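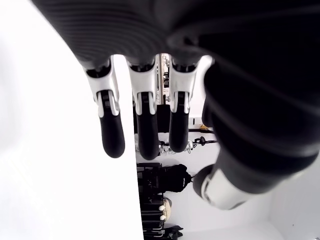
Blanc éclatant partout : vous regrettez ou pas ?

Forum > Aménagement > Buanderie, cellier, atelier

minuit_pile
Bonsoir, je fais vite je suis sur le téléphone. Pièce de repassage / pliage / bricolage à refaire. Je suis partie sur du blanc bien franc, murs et plan, le Tullurora mat pour les murs et un plateau Hivari blanc, 60 de profondeur. Devis à 589 euros chez Hoani pour le plateau, découpe comprise, pose non. Question : vous qui avez du blanc blanc, vous regrettez ? Mon mari me dit hôpital. Moi j'aime, ça renvoie la lumière et la pièce est au nord. Faut que je réponde au magasin avant la fin du mois de novembre.

torchon72
Regrette pas du tout. 6 ans de blanc ici. Un coup d'éponge et terminé.

lapinou_du_cellier
Regrette à mort. Tout se voit. Le moindre fil, le moindre cheveu, la trace de café d'il y a trois jours. Et le mat sur les murs dans une pièce où on travaille, non. Prends satin au minimum.

torchon72
Ben justement si ça se voit tu nettoies. Sur mon ancien plan gris moucheté je voyais rien, c'était dégueu et je le savais pas

lapinou_du_cellier
Vu comme ça...
Je maintiens pour le mat.

enduit_et_cie
Peintre en retraite. Le mat lessivable ça existe, le Tullurora je connais pas, regarder sur le pot si c'est marqué lessivable classe 1. Si c'est pas marqué, éviter derrière le plan de travail. Ailleurs aucun souci, surtout si murs pas très droits, le satin montre toutes les bosses. Pièce au nord : attention le blanc pur tire au bleu l'hiver. Faire un essai sur un carton A3 et le déplacer dans la pièce matin et soir.

minuit_pile
Merci !! Le pot dit "lavable", pas lessivable. C'est pareil ?

enduit_et_cie
Non. Lavable = éponge humide doucement. Lessivable = on peut frotter avec du produit.

minuit_pile
Ok donc satin derrière le plan et mat ailleurs ? Ca fait pas deux blancs différents ?

enduit_et_cie
Même teinte même marque, ça se voit en lumière rasante c'est tout. Sinon une crédence et on en parle plus.

bobine_folle
Je m'incruste, 589 pour un plateau nu ??? quelle longueur ? J'ai payé bien moins que ça, sans marque, chez le menuisier du coin. Demandez toujours au menuisier avant

minuit_pile
Longueur sur mesure, il y a un retour en L et un angle pas d'équerre, d'où le prix. Mais oui je vais demander, t'as raison.

gants_mapa
Pour le coté hôpital : c'est l'éclairage qui fait ça, pas le blanc. J'avais un néon froid, horrible, ma peau était verte. Changé pour du chaud et ma mère a cru que j'avais repeint.

lapinou_du_cellier
Ah non pas du chaud pour coudre ou repasser, tu vois plus les taches sur le linge. Neutre, 4000 K.

gants_mapa
Je couds pas moi, je plie des serviettes

bobine_folle
Neutre aussi. Et si t'as que du blanc partout, pose un tapis de découpe foncé sur le plan quand tu travailles. Fil blanc sur plan blanc = on devient fou. Aiguilles pareil.

torchon72
+1 pour le tapis. Et jamais d'éponge magique sur du brillant, ça fait des zones ternes qui partent plus. Savon noir dilué, microfibre, essuyer de suite.

lapinou_du_cellier
Voilà enfin un truc sur lequel on est d'accord.

minuit_pile
Bon je résume pour moi : carton A3 demain matin, menuisier, ampoules 4000, satin derrière le plan. Le mari est toujours contre, il voudrait le beige Drondesley comme dans le couloir...

gants_mapa
Pas le beige. Pitié.

enduit_et_cie
Le beige au nord c'est très bien pourtant. Un blanc cassé ferait un compromis. Enfin chacun voit.

minuit_pile
Retour rapide. Carton posé à 8 h ce matin, effectivement c'est bleu-gris à cette heure là. Le soir avec la lampe neutre nickel par contre. Je garde le blanc, j'y suis surtout le soir. Menuisier rappelé, j'attends son prix.

bobine_folle
Tu nous diras combien, ça m'interesse pour l'angle. J'ai le même problème dans l'entrée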